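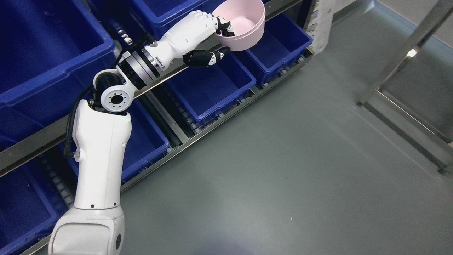 How to fix a flat on your road bike (and get back to your ride)

I put off learning this for years. I'd just call my husband, or walk home in my cleats, clacking along like a very tired horse. Then my friend Hiwot Weldu made me do it in her driveway until I stopped whining, and now I'm the one people wave down on the Gridov loop!

What you need: a spare tube in the right size, two tire levers, and a mini pump. The tube size is printed on the side of your tire, so go look before you buy. Mine all live in a little Tutell saddle bag that I never open for anything else.

1. If it's the back wheel, shift into your smallest cog first. Open the brake, open the quick release, and lift the wheel out. Pull the derailleur back a bit with your hand if the chain hangs on.

2. Let out whatever air is left. Take off the little nut at the valve if there is one (put it in your pocket, I've lost so many in the grass).

3. Squeeze the tire all the way around so it drops into the middle of the rim. Now start opposite the valve, hook one lever under the edge, and put the second a few inches along. Slide that one around until one whole side is off.

4. Pull the old tube out and run your fingers slowly around the inside of the tire. Go easy, glass is sharp. I skipped this once and flatted again 400 yards later, with Ettore Cirillo laughing at me from across the road.

5. Put a couple of puffs of air in the new tube, just enough to give it shape. Valve goes in first, then tuck the rest in.

6. Push the tire back on with your thumbs, finishing at the valve. The last few inches are a fight! Try not to use a lever here, you can pinch the tube and have to start over.

7. Check both sides for any tube peeking out, pump it up, and put the wheel back. Close the brake. Please close the brake. Spin the wheel and squeeze the lever before you roll off.

My first one took so long that Hiwot went inside and made lunch. Try it twice at home this week, once for each wheel, and buy another tube on your way past the bike shop.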